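Notes for the Clarneva talk, June 2022

Okay, so start with the confession: we dropped a lot of dishes. The Huanca arm was picking beautifully in November and then, out of nowhere, it started letting go halfway through the lift. We logged 258 picks and 30 of them ended in a drop (pause, let them wince).

Tell them how I blamed the software for 8 days! Marion Cowie kept telling me to look at the grip force log and I kept not looking. Go easy on this bit, she'll be in the room.

The rim grasp is the one that got us, one finger inside the dish and one outside. 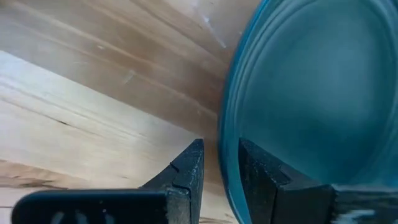
So why didn't the arm stop when the grip got weak?

The force alarm had been switched off during setup and never switched back on, so the controller kept lifting on whatever grip it had.

Then the fix: alarm on at startup, locked, and the arm holds still if force dips before the lift. Mention that Rinbridge runs it the same way now. If I'm past 7 minutes, skip the Nalari story and go straight to the cable fault (loose connector, ugh).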